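Category: Workshop News / Robotics

Endov Shared Workshop Members Complete Hand-Held Gripper Build

Members of the Endov shared workshop have completed the mechanical portion of a hand-held gripper, the first robotics project to be carried out entirely on the premises. The tool was designed by Veikko Ikonen and assembled with Kaan Bilgin over the spring, with final fitting of the fingers finished in June.

The project, registered with the workshop under the name Estumik, is intended to give members a simple gripping tool that can be carried by hand and later mounted on a small arm. The present version has two facing fingers and a camera that looks out over them. Its fingers and housing were printed in dark green plastic on the workshop's own machines.

According to the build record, the Estumik gripper went through 7 versions of the finger pad before the current shape was adopted. Early pads had square upper edges, which caught on cloth and on the rims of shallow containers. The adopted pad has a sloped edge on top and a flat inner face. Holes in each pad allow a different tip to be fitted without reprinting the rest of the finger.

"We wanted a part that a member could print in the evening and fit the next morning," Mr. Ikonen said. "The first ones took too long and were too heavy at the end. Most of the work since then has been taking material away."

The housing proved more difficult. Two early prints split where the screws were driven directly into the plastic, and Mr. Bilgin proposed adding a brass-colored insert. The change added a step to the assembly, and the written instructions have been revised to match. Members who printed the housing from the earlier files are asked to replace it before attaching any load.

Total spending on parts and printing material stood at $847 at the close of the build, within the $1,000 set aside by the workshop. The amount includes discarded prints.

Handling trials are being held on the tiled floor next to the main workroom. Members take turns holding the gripper above the floor, opening the fingers wide, and bringing them toward household objects of different shapes. 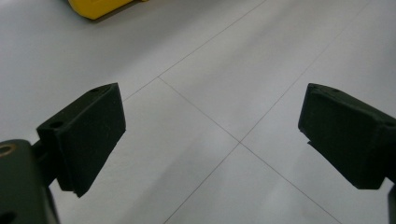

Each session is logged on paper with the name of the person holding the tool, the object used, and any slipping or twisting of the pads. The log had reached 62 entries when this notice was prepared. Mr. Bilgin said that smooth, rounded objects remain the hardest to hold, and that a softer facing for the pads is under review.

A motor-driven version is planned as the next stage. The workshop has asked Tikkanen, a local supplier, for prices on small gear motors, and a decision on the order is expected after the summer break. Drawings and print files for the hand-held version may be requested at the front desk by any member who has completed the basic printing course.

Recent items
Motura Lathe Returned to Service
Basic Printing Course: Places Open for Fall
Changes to Evening Access Hours
Wood Shop Dust Collection Upgrade Approved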